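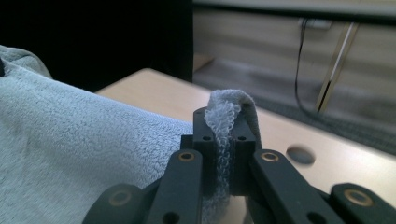 Terry towel, light blue, looped pile.

April 24, 2023. Softener and absorbency, terry cloth

Picked up again from the February notes. Question from Iresha: does the Gamilis softener slow water uptake, or was the old result down to line drying? Drop test, 2 mL per drop, tap water at 40 °C for all washes.

Unsoftened cloth: drops gone at once, no reading possible. Softened cloth: nearly 40 seconds at the hems, less in the middle. Mathis repeated the hem readings and got the same order. 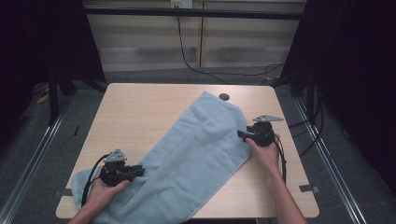 Drying

Line drying leaves the pile stiff but does not change uptake. Tumble drying raises the loops. Residue stays either way. The Besson balance drifts when the door is open; discard the first weighings.

Loops flatten where the cloth has been folded, so keep drops off the creases.

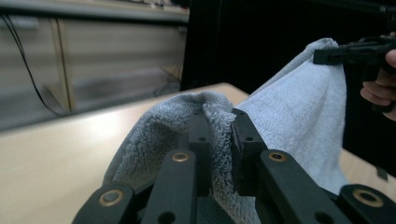 To do

- Rewash one set without softener, retest
- Ask Yannick for the Drirkstead water hardness sheet
- Hem versus middle: edge density? Check with Faustine

Recent entries
Lint trap weights
Cotton shrinkage, second run
Detergent dosing

Print this page | E-mail this page
Contact: Loïc Fleury | © 2023 Turach Textile Workshop | Back to top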